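Subject: Re: [thrift-and-save] Outlet liquidation stores, worth the drive?

Hi all,

I've been meaning to answer this one properly, because I went to two of these places in June and came home so pleased with myself that my sister had to ask me to stop talking about dish towels. Quoting the original so the new people can follow along:

> From: Ingeborg Hubmann
> Subject: [thrift-and-save] Outlet liquidation stores, worth the drive?
>
> Hello everybody,
>
> We've talked a lot on this list about thrift shops and warehouse clubs but hardly at all about liquidation stores, the kind that sell returns and overstock from the big chains. There's a Gududard that opened in the old furniture building out by the highway, and a Trerkilico a good deal farther out. My questions:
>
> 1. Are the prices really lower than a decent sale at a regular store?
> 2. Can you return anything?
> 3. How do the bin days work? My neighbor says the price drops every day but she couldn't tell me when it starts over.
> 4. Is there anything you'd flat out refuse to buy there?
>
> I don't want to spend a tank of gas to find a heap of phone cases.
>
> Ingeborg

Ingeborg, there IS a heap of phone cases. I'm sorry. It's right inside the door at Gududard and you have to walk past it to get to the good stuff. But there is good stuff!

**Prices**

It depends so much on the aisle. At Gududard the shelf items (as opposed to the bins) are marked at a percentage off "retail," and retail is whatever the sticker says it is. I looked up a few things on my phone while I stood there. A Stovance slow cooker was marked 20 percent off, and the store across the street had the same one on sale for less. So that went back on the shelf. On the other hand I found cotton sheet sets, sealed, at 70 percent off, and I checked that one too and it was a true 70. I bought a queen for us and a twin for my nephew, who is moving into his first apartment and owns one fitted sheet with a hole in it.

Check everything on your phone. I know, it's a pain, and the signal in the back of that building is terrible, so I take pictures of the tags and then go stand by the front windows and look them all up in one go. Some people do their looking up in the car and go back in, but then your cart is sitting there unguarded, and I have lost a cart that way. (A very nice lamp was in it.)

**Returns**

Gududard will give you store credit within six days on anything electrical that doesn't turn on. That's it. Clothes, toys, bedding, kitchen things are all final. Trerkilico doesn't take anything back at all, but they have a long table with power strips by the registers and they WANT you to test things before you pay. I love this table. I plugged in a hand mixer, a desk fan and a heating pad, and the fan was dead, so I left it. The woman next to me was testing a waffle iron and we got to chatting and she told me to open every box, even the taped ones. They keep a tape gun at the table so you can close it back up. I opened a boxed Barbieri coffee grinder on her advice and there was no lid in it. Second box, complete! Thirteen dollars, and I've used it every morning.

**Bin days**

Okay, this is the fun part. At Trerkilico the bins are refilled overnight once a week and the price is the same for every item in the bin, no matter what it is. First day is the highest price, then it steps down each day until the last day, when they're trying to empty the floor. The schedule is painted on the wall by the restrooms and I didn't write it down, so please call before you go. They pick up the phone, which I can't say for Gududard.

I've gone on a first day and on a last day now and they might as well be two different stores. First day there's a line before the doors open and people know exactly what they're after. A lot of them resell. They're quick, and most of them are friendly about it, but don't set something down if you want to keep it. Last day is slow and quiet and mostly picked over, and I had a wonderful time. I found six dish towels (thick ones, the kind that dry a dish), a pack of drawer liners, a bike bell and a very good pair of garden gloves. If I had to pick one I'd go in the middle of the cycle, when the price has come down some and the resellers have moved on.

Bring your own bags. Wear closed shoes. Trerkilico has carts but they go early, and I saw people with those folding wagons, and I am now a person who wants a folding wagon.

**What I'd skip**

- Car seats and bike helmets. You can't tell what they've been through.
- Anything with a battery pack but no charger. The charger costs more than you saved.
- Makeup and sunscreen. Some of it had been opened, and a couple of the sunscreens were past date.
- Flat-pack furniture, unless you open the box and find the hardware bag. I've been burned on this one. We own a bookcase with two shelves that should have four.
- Vitamins. Same deal as the sunscreen.

And what I'd happily buy again: sheets, towels, storage containers with their lids on, picture frames, wrapping paper, pet beds, small kitchen appliances that I've tested myself, notebooks and school things. The school supplies at Gududard were still in their shrink-wrap and beat every back-to-school flyer I had at home. I stocked up for the whole year and the kids on our street are getting pencils for Halloween whether they like it or not.

**Is it worth the gas?**

For Gududard, sure, if you're going out that way. I wouldn't make a special trip. Trerkilico I would, but go with somebody and split the gas, and take a list! My list said sheets, grinder, towels, something for the hall closet. I got three of the four plus the bike bell, and I stayed inside the cash I'd brought. The time before that I had no list, and I came home with a fondue set. We've had fondue once. It was great, I'll admit, but still.

One more thing on money. Gududard adds a fee if you pay with a card, and the sign for it is tiny and taped below the counter where you don't see it until you're putting your wallet away. Cash avoids it. Trerkilico takes cards with no fee but the machine was down when I was there the second time, so have some cash on you either way.

Would anyone want to carpool to Trerkilico for a mid-cycle day? I can fit three passengers and a fair number of bags, and I'd leave early, 7:30 or so, to get there when they open. There's a diner in the same parking lot with really good hash browns. Write to me off the list so we don't fill up everyone's inbox with scheduling.

Also, whoever posted the tip about asking for the damaged-box shelf at the hardware store, thank you! I got a shower head. The box looked like it had been sat on and the shower head is perfect.

Happy hunting,
Maureen

P.S. I put one leftover question down at the bottom. It came to me off the list after Ingeborg's message, and I figured others would wonder too. 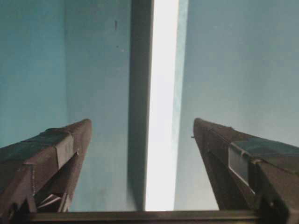

Do the bin prices at Trerkilico include sales tax?

Tax gets added at the register, so a cart full of bin items rings up higher than the posted price times the number of things in it. Bring a little extra cash to cover it.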